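# Chapter 4: Licensing and the Settlement of Patent Disputes

Most disagreements over patents never reach a judge. A company that believes its invention is being used without permission will usually write to the other party first, set out the patents concerned and propose terms. Only when these talks fail does the question of court action arise, and even then many claims are settled before trial.

The chapter begins with the dispute between Wovora and Geron, two makers of mobile handsets. Wovora held a group of 42 patents on methods for saving battery power while a telephone searches for a signal. Geron had used similar methods in its Rivera range for several years. The two companies exchanged letters from October onwards, and the licence they signed covered 300 models, including many no longer on sale.
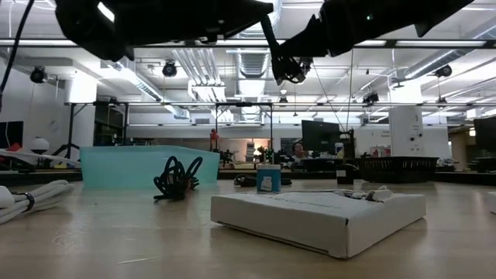
*Figure 4.1 Robot arms above a table, with a white cardboard box and a cloth.*

A licence of this kind gives the user permission to work the invention in return for payment. It does not transfer ownership. The owner remains free to license others unless the agreement is exclusive, and the meaning of that word should be stated in the contract itself. Sison and Abella treat the point at length in the further reading for this chapter.

Payment may take the form of a single sum, a royalty on each unit sold, or a mixture of the two. Wovora had asked for a royalty on every handset. Geron objected that almost 87 per cent of its sales were in countries where the patents had never been registered – a fact that greatly weakened the claim – and the parties agreed on a single sum.

Section 4.1 explains the main terms of a patent licence. Section 4.2 deals with cross-licensing, in which each party allows the other to use its inventions, and draws on the Cliditz agreement. Section 4.3 considers what a court may order when no agreement can be reached. Readers who have not studied the tests for infringement should return to Chapter 3 before continuing.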